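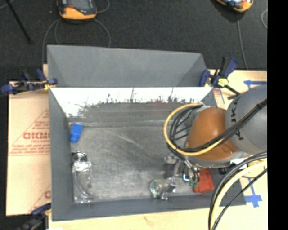
Ticket 41: bin cell, clamp and hose rules before restart
Opened by: Lalit Rawat
Status: waiting on one reply

Hi Vikas, picking up where your note left off. The arm stopped itself again on a pick close to the wall, same protective stop as in July, so I went through our Orndale house rules line by line instead of just hitting reset (tempting!).

Clamps first. The rule says the bin gets clamped before any program runs, and every clamp gets a tug by hand at shift start. I tugged them all and one bar crept a little, so I snugged it up and ran 11 slow picks. No stop.

Then the hose. That yellow loop at the wrist is my main suspect – our rule says to turn the last joint through its full range at slow speed after anybody re-ties cables, and I can't find a log entry for it. Did you do it and forget to write it down? No big deal if so, I just need to know.

Clear parts along the left wall are still the hard ones. Jellasari wants us to give up after 7 missed tries and call a person over. Our script was set to 100, yikes. Fixed now.

Also, please keep the handheld controllers off the floor! They belong on the hook, where you can grab one in a hurry.

Update, 4:30: full wrist turn done at slow speed, no snag, logged under Chaudhary. Leaving this open till Vikas Bhatt answers about the re-tie.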